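À propos de Fakhoury Traduction technique

Fakhoury est un bureau de traduction et de terminologie spécialisé dans la documentation réglementaire et industrielle. Les langues de travail sont le français, l'arabe, l'anglais et l'arménien. Le bureau traite des notices d'utilisation, des dossiers d'appel d'offres, des fiches de données de sécurité et des contrats de maintenance. Il n'accepte ni textes publicitaires ni textes littéraires.

La direction est assurée par Raghda Chamoun, terminologue. La révision relève de Raghda Karaki, responsable de la qualité linguistique. Les traducteurs travaillent exclusivement vers leur langue maternelle. 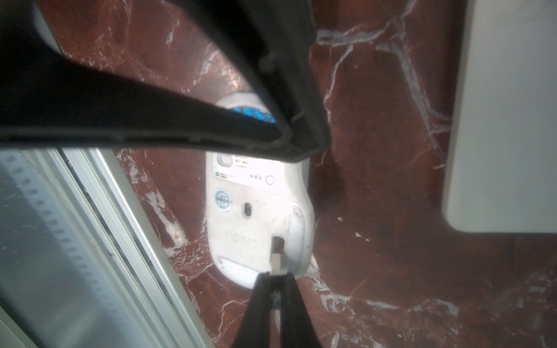 Beyrouth, le 9 novembre 2019

Organisation du travail

Chaque commande passe par quatre étapes : analyse du texte source, extraction terminologique, traduction, révision bilingue. L'analyse relève les répétitions, les segments déjà traduits et les termes absents du glossaire du client. Elle donne lieu à un devis détaillé, établi au mot source. Les répétitions internes sont facturées à 30 % du tarif de base.

La révision bilingue est effectuée par une personne distincte du traducteur. Elle porte sur l'exactitude, la cohérence terminologique, les unités, les renvois et la numérotation. Une relecture monolingue peut être ajoutée sur demande - elle est recommandée pour tout document destiné à l'impression.

Les commandes inférieures à 400 mots sont facturées au forfait minimal. Les textes manuscrits et les documents numérisés sans couche de texte font l'objet d'une saisie préalable, chiffrée à part.

Bases terminologiques

Le bureau tient à jour deux bases internes. Bitine regroupe le vocabulaire du génie climatique et de la plomberie sanitaire ; Tevau couvre les appareils de levage et les ascenseurs. Chaque fiche comporte le terme, sa définition, sa source, un contexte d'emploi et un indice de fiabilité. Les variantes régionales sont consignées lorsqu'elles figurent dans un texte normatif ou dans la documentation d'un fabricant.

Les termes propres à un client sont conservés dans un glossaire séparé, qui reste sa propriété. Ce glossaire lui est remis au format TBX ou en tableau, avec l'historique des modifications.
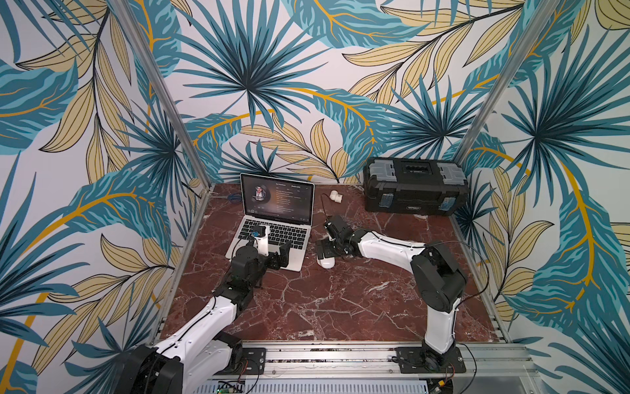

Cahier de présentation, n° 29

Les articles du Cahier sont rédigés par les réviseurs du bureau. Le présent numéro traite de la translittération des noms de pièces détachées et de la ponctuation des nombres dans les documents bilingues arabe-français. Le sommaire complet est envoyé aux clients abonnés au mois de février.

Formation interne

Tout nouveau traducteur suit une période d'intégration sous la responsabilité d'un réviseur. Il traduit d'abord des textes déjà livrés, puis compare sa version avec la version archivée. Les écarts sont classés en erreurs de sens, omissions, fautes de langue et écarts de style. Seules les trois premières catégories entrent dans l'évaluation.

Le bureau accueille également des stagiaires de niveau master. Leurs travaux portent sur la terminologie et ne sont pas facturés aux clients. 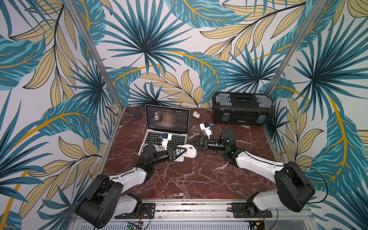

Confidentialité et archivage

Les fichiers sources et les traductions sont stockés sur le serveur Mustau, géré en interne. L'accès est limité aux personnes affectées au projet. Un accord de confidentialité peut être signé avant l'envoi des documents. Les mémoires de traduction d'un client ne sont pas réutilisées pour un autre, y compris à l'intérieur d'un même groupe, sauf autorisation écrite.

Les demandes de suppression se font par écrit auprès de la direction. Un relevé des fichiers effacés est transmis au demandeur.

Demandes de devis

Joindre le document complet, dans son format d'origine, en précisant la langue cible, le pays de destination et le délai souhaité. Indiquer s'il existe une traduction antérieure - même partielle - ou un glossaire validé. Les fichiers de plus de 1 000 pages sont à déposer sur l'espace client, en volumes séparés.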